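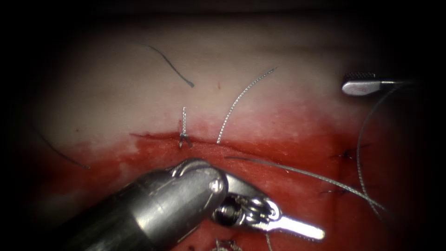 Getting fake blood out of cotton and off a light tabletop

Posted by mindton_props

I help with a first aid class at the community hall in Mindton and we go through a lot of theatrical blood. It's the water-based kind, mixed at home from corn syrup and red food coloring. It wipes off skin fine. The cotton drapes are another matter. I washed 19 of them in November on warm with regular detergent and most came out with pink patches. Two of the folding tables have pink spots on top as well. The hall wants the tables back the way they were.

Is there a way to save the drapes, or do I buy new ones? And what is safe on a white plastic tabletop? I don't want to take the shine off.

Ryota Katayama

Were they dried on heat after that wash? If so, some of the color is probably there to stay. If they were hung up, you have a decent chance.

Rinse in cold water from the back of the fabric until it runs clear. The syrup has to go first or the detergent just works on the sugar. Then soak in cool water with oxygen bleach, the powder kind, for as long as the label allows. I leave mine overnight. Check the care tag for colored cloth and test a corner. Wash, hang to dry, and look at it in daylight before it goes anywhere near a dryer. I have had to do the soak twice on older stains.

For the tables, start with dish soap and a soft cloth. If there is still pink, make a paste of baking soda and water, lay it on the spot for 15 minutes and wipe it off without scrubbing. Try it on the underside first.
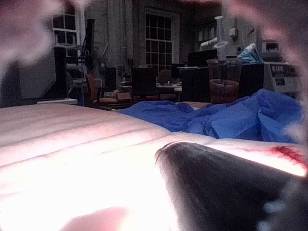
Red mark near the edge of a pale tabletop, with blue cloth behind it.

wokasside88

just buy dark drapes, problem solved. we did that at our theater

bisgate_laundry_room

Agree with the cold rinse. One thing to add on the tables -- rubbing alcohol on a cotton ball lifts food coloring pretty well, but it can dull some plastics, so go small and keep a window open. Don't use it on anything painted. Never mix it with bleach either.

For next time, put a few drops of clear dish soap in the blood when you mix it. Ours rinses out a lot easier since we started doing that. You will still get the odd pink drape if it sits in a bag until the next day.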